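Notebook | Builds | Playtests | Bugs | Archive

July, build notes for Bruvo – evening

Got the summer update onto the test phones just after lunch and I'm pretty happy with it! The new set is 20 levels, all on the beach map, and Mamta Maurya played right through them without a crash (she did get stuck on level 14 for ages, same as me). The tide timer still feels mean. I've given it a bit more slack and I'll try it again tomorrow with fresh thumbs.

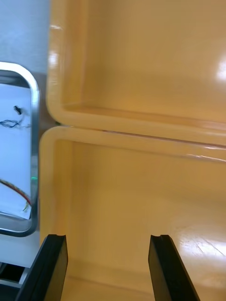 Coins and scoring

Clearing the whole beach map pays out 500 coins now. Hugo Moya wanted 2,000, but then you can buy every hat in the shop on day one and where's the fun in that? Best score so far is 1,539 on level 6, set by Svend, who won't say how he did it – I suspect the double bounce off the pier. If it's a bug I kind of want to keep it.

Sound is still missing on the last four levels. The crab also walks backward after you pause and come back, which made me laugh but has to go. 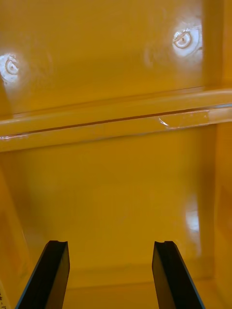
Posted by Umesh Dubey in Builds

Added later: crab fixed, it was a flipped sign in the resume code. Devendra Yadav is sending the missing sounds over tonight, so I'll drop them in and make a new build before the next playtest. Still need to redo the level 14 hint text, it gives away the wrong switch.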